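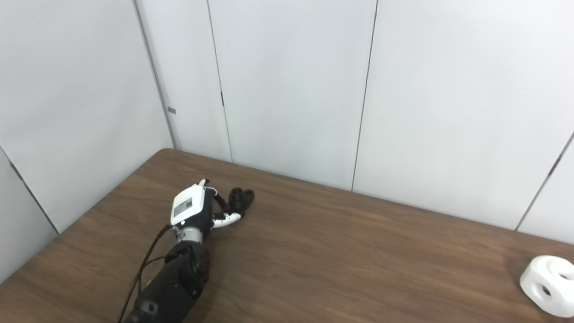
The brown table, with the white block way over on the right.

Jana Böttcher
December 26, 2025

OK, table thread! I've been promising one for weeks and I finally have an afternoon with leftovers and no plans.

So many of you asked what we ended up putting in the corner with the white panels. We went with a brown table and I love it. I sit down there with coffee and just look at the grain.

I found it through Kolbrún Bundgaard, who was clearing out a place in Pestham and had two people ahead of me on the list. Both dropped out! I paid 200 for it and would have gone higher (don't tell her).

The color was the big worry. White walls plus a medium brown can go very "waiting room." But it's a warm brown, and the fine grain runs sideways so the whole top feels calm. Small things look great on it, white things most of all.

Speaking of which — the block. A few of you spotted it last time and my replies went wild. It's a chunky white thing with soft rounded edges, and I am weirdly attached to it. 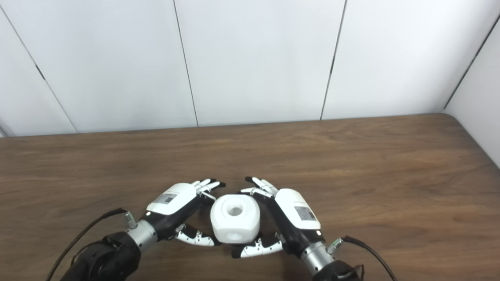

Big hole on top, smaller one low on the front.

It came to me in a box of odds and ends from Henrik Heitmann, with no note. Guesses so far: pencil holder, candle holder, a piece of some bigger set, a bird house for a very brave bird. Ottilie Eder is firmly on team pencil holder and has sent me 3 messages in a row about it.

My favorite guess is Dörte's. She thinks you're supposed to push a dowel through it and hang dish towels. I don't own a dowel but now I want one.

What I like is the shape. If those corners were sharp I'd have given it away by now. The softened edges and the matte white make you want to pick it up every time you walk past, and I do.

Also it throws the nicest soft shadow on the wood. I moved it up and down the right side of the table one evening just to see where it looked best. Far right won. Then I moved it again the next morning, obviously.

Back to the table, for the people who asked about size and fit. I set it on the diagonal in the corner instead of flush with the walls on both sides. I was sure I'd hate that.

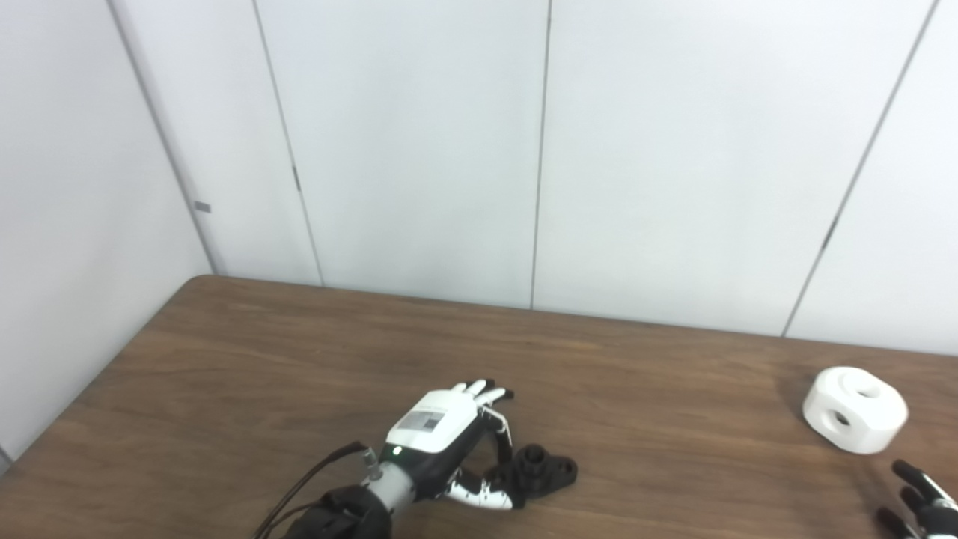
It took one evening to change my mind. You get elbow room, you can reach the far end without leaning over a pile of stuff, and those long thin seams in the wall panels give your eye something to follow. The rounded corners are a gift too. My hip has met every square corner in every home I've ever had.

Care, for those asking: damp cloth, then a dry one, going with the grain. I use the Druvcombe soap, one capful in a bucket. I tried a wax on the underside first and it went sticky, so I'm skipping wax until somebody talks me into a better one. Suggestions welcome!

Things I still want: a lamp with a bendy neck, a shallow tray for pens, and a stool that slides all the way under. The stool is the hard one. I've measured twice and got two different answers, so I'm doing it again with Henrik holding the other end of the tape.

I'll post the lamp hunt in February when I've saved up a bit. Until then keep the block guesses coming — and if you own one of these, please tell me what you keep in it!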